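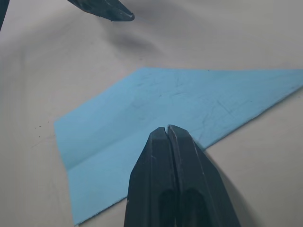
水色の布と白っぽい下敷きの布地

布は机でたたもう

2019年2月8日

布をたたむのが好きです。洗濯物全般が好きかと聞かれると、干すのは寒いし、靴下の相手探しにはいまだに腹が立つので、そこまでの自信はありません。でも四角い布を一枚、目の前にぺたっと置いて、角を持ち上げて、向こうの角に合わせにいくあの数秒は、家の中の用事でいちばん好きな時間かもしれない。好きすぎて、人の家に泊まりに行ってもたたませてもらうくらいです。

それで今日は、前々から言いたくてたまらなかったことを書きます。布は机でたたみましょう。床でも、膝の上でも、ソファの肘掛けでもなくて、机です! できれば広くて白い机がいい。

私はずっと床派でした。というより、派閥があることすら知らずに、取り込んだ山の横に正座して、テレビを見ながら膝の上で半分、また半分、とやっていたのです。たいていの家がそうだと思います。母もそうでしたし、祖母もそうでした。祖母にいたっては、膝の上で仕上げた手ぬぐいを太ももでぐっと押さえて、それがアイロン代わりだと言っていました。あの押さえ方はいま思い出しても見事で、床や膝でたたむ人を責める気はまったくありません。

考えが変わったのは、六月に友人のYen-ting Loの家に泊めてもらったときです。彼女の家には幅183センチの大きな机があって、食事も裁縫も書類仕事も全部そこでやります。夕食の片付けが終わると、彼女は乾いた布巾を抱えてきて、机にどさっと置き、立ったままたたみ始めました。速いのにばたばたしていない。一枚広げて、手のひらで真ん中から外へなでて、角を合わせる。それだけなのに、端がぴしっと揃っている。私は食後のお茶を持ったまま見とれてしまって、次の一枚から代わってもらいました。

やってみたら、まあ気持ちがいいのです。

まず、布が全部見える。膝の上だと、布はいつも一部が垂れ下がっていて、自分がどこを持っているのか半分しかわかっていません。机に置けば四つの角がちゃんとそこにあります。引っ張られて斜めになっているところも、裾がくるんと丸まっているところも、最初から目に入る。直してからたためるので、最後になって「あれ、一センチ余った」とならない。あの一センチ、気になりませんか。私は気になります。棚に入れてからも気になって、わざわざ出してきてやり直したことが何度もあります。

それから腰です。床に座って前かがみになるのと、立って机に向かうのでは、翌朝がまるで違います。若い人には響かない話でしょうから、ここは短くしておきます。ただ、机の高さが合わないと効き目は薄いようで、Yen-tingの家のは私には少しだけ高く、肘が上がりました。うちの机のほうが低くて私向きです。

手順についても語らせてください。私がいま落ち着いているやり方は、一度に一枚だけ机に出す、というものです。山は椅子の上に置いておきます。机の上に山ごと載せてしまうと、たたむ場所がどんどん狭くなり、しまいには机の端っこの、ノートほどの広さのところで布を折ることになります。それでは膝の上と変わりません。広い机を買った意味がないし、見た目もなんだか気の毒です。一枚出して、たたんで、横によけて、次の一枚。山が椅子にあるだけで、こんなに伸び伸びできるのかと思います。

広げたら、まずなでます。アイロンのような力はいりません。手のひらを布の真ん中に置いて、外に向かってすうっと空気を追い出すだけ。薄い布だと、このとき下の空気がぷくっと逃げていくのが手にわかって、これがまた楽しい。次に手前の角を二つ持って、奥の角の上まで運びます。運ぶあいだ、布の真ん中が少したるみますが、気にしません。角を先に置いて、折り目はあとからつける。昔の私は先に折り目を押さえてから端を揃えようとしていて、順番が逆でした。折り目は動かせるうちは動かしたほうがいいのです。

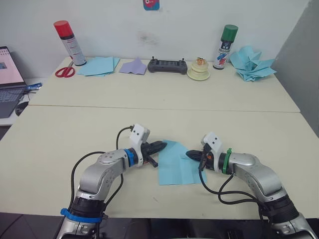 角を置いたら、そこで一呼吸。揃っていなければ、ほんの少し引いて直します。直したら、輪になった側を手の横でつうっとなぞって、はい、半分。ここまで来たらあとは同じことの繰り返しで、四角がだんだん小さくなっていきます。大きな布が、自分の手の中で持ち運べる大きさに変わっていくのを見るのは、何度やっても飽きません。

この話をすると、必ず「三つ折り派です」という人が現れます。職場のSutrisno Gohさんがそうで、彼は布巾でもタオルでも、縦に三つ、横に三つと決めているそうです。端が内側に隠れるから棚に入れたときに美しい、というのが彼の言い分で、確かに写真を見せてもらった彼の棚は、よその国の図書館みたいに整然としていました。うらやましい。でも私は二つ折りを支持します。三つ折りは最初の折りで「だいたい三分の一」を目で決めなければならず、そこで私はいつも悩んでしまうのです。半分は悩みません。角が角に届いたら、それが半分です。疲れている夜でも、考えごとをしていても、角さえ合っていれば必ず半分になる。この安心感はすごいと思うのですが、Gohさんには「それは慣れですよ」と笑われました。たぶん慣れなのでしょう。それでも二つ折りがいいです。

色の話もしたい。私は練習するなら無地の布がいいと思っています。中でも薄い水色。柄物はそれ自体がかわいいので、多少曲がっていてもごまかせてしまうのですが、無地は正直で、折り目の影がそのまま見えます。真っ白な布を白い机に置くと、今度は端がどこだかわからなくなって、目がちかちかします。水色だと輪郭がすっと浮いて、斜めになっているのが一目でわかる。濃い紺色でも輪郭は出ますが、そのかわり折り目の影が沈んでしまう。いろいろ試して水色に戻ってきました。試したといっても、家にあった布を片端から机に出しただけですけれど、あの午後は実に楽しかったです。

机の表面についても少し。つるつるの天板は布がよくすべります。すべるのは運ぶときには便利で、揃えたあとに困ります。片方の端を直していると、反対の端が一緒についてきてしまうのです。気になる人は、下に別の布を一枚敷いておくとぐっと落ち着きます。テーブルクロスでも、古いシーツでもかまいません。布の上の布は、自分からはあまり動きません。私は裁縫を習っていたころに先生から教わって、長いこと忘れていて、最近また思い出しました。敷くほうの布は、しわを伸ばしておいてください。下がでこぼこだと、いくら上をなでても平らになりませんから。
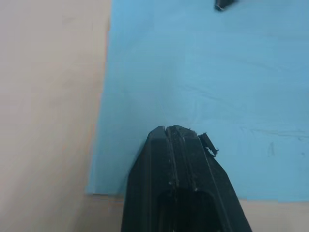 さて、ここまで読んで「たかが布巾に」と思った方。わかります。私の夫もそう言います。布巾なんて次の日にはまた濡れて、また洗って、また乾くのだから、引き出しに丸めて入れておけば同じだ、と。理屈はそうです。丸めた布巾でも皿は拭けます。たたんだ布巾のほうがよく水を吸うということも、たぶんありません。

でも、引き出しを開けたときの気分が違うんですよ。朝、まだ頭がぼんやりしているときに引き出しを開けて、四角いものが四角く並んでいると、それだけで台所に歓迎されている感じがします。前の晩の自分が、今朝の自分に何か用意しておいてくれたような。うちは裕福でもないし、台所も狭いし、食器棚の扉は片方がきちんと閉まりませんが、布の引き出しだけはどこに出しても恥ずかしくない。そういう場所が家に一か所あるのは、いいものです。

それに、たたむのはすぐ終わります。ここが私のいちばん言いたいところかもしれません。家の片付けは、始めるとたいてい広がっていきます。本棚を直そうとして古い手紙を読み始め、手紙を入れる箱を探して押し入れを開け、気がつけば夜です。布一枚はそうなりません。広げて、なでて、角を合わせて、また合わせたら、そこで一つ片付いている。途中でやめても、たたんだ分はたたんだままです。忙しい日は一枚だけでいい。私は電話を待っているあいだに一枚、お湯が沸くまでに一枚、というふうにやっています。

子どもと一緒にやるのにも、机はとてもいいです。床だと小さい子はすぐ布の上に乗ってしまいますし(うちの姪は必ず乗りました)、膝の上でやる大人の手元は、横からではよく見えません。机なら向かい合って、布の角を二つずつ持てます。「せーの」で真ん中に集まって、角を渡して、もらったほうが端を揃える。姪はこれが気に入って、たたみ終わった布をまた広げて、もう一回やろうと言います。片付けとしてはまるで進みませんが、私はちっともかまいません。六歳の姪のたたんだ布は、角が少し開いた、ふっくらした四角になります。直さずにそのまま棚に入れています。

揃っていない四角もいいな、と思うようになったのは最近のことです。以前の私なら、帰ったあとにこっそりたたみ直していました。いまは、ぴしっとしたのと、ふっくらしたのが交ざっている棚がけっこう好きです。さっきの一センチの話と矛盾しているじゃないかと言われそうですが、自分でたたんだ分の一センチはやっぱり直します。そこは譲れません。

机がない、あるいは机の上が物でいっぱいだという方もいるでしょう。私の机も、ふだんは端のほうにいろいろ載っています。全部どける必要はありません。布が一枚広がるだけ、物を奥へ寄せればいいのです。調味料の瓶も、ペン立ても、読みかけの本も、奥に一列に並んで見物してもらいましょう。大きなシーツだけは例外で、これは机からはみ出すので、先に二人で持って半分にしてから載せます。一人暮らしの方はベッドの上で半分にして、それから机へ。掛け布団カバーについては、私もまだ納得のいくやり方を見つけていません。中で布団の紐がからまるところから、もう負けている気がします。いい方法をご存じの方がいたら、ぜひ教えてください。二つ折りで済む方法だと、なおうれしいです。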